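Search this site Search Go

September 2026

Kukley festival, night one, and I am already too old for it. The bus from Skolville took three hours and played one song. Kamarul slept through the headliner standing up – a gift, frankly. I paid for a warm cider and lost a shoe to the mud by the Daltent stage. 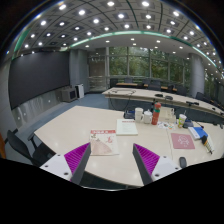
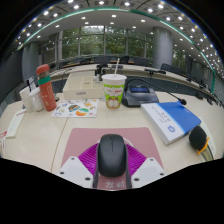 Pale desk, both times.

Bed at last. Cruickshank go on at noon, allegedly.

2 comments

Donnie Pollock: Which shoe?

Kamarul: I was listening with my eyes shut.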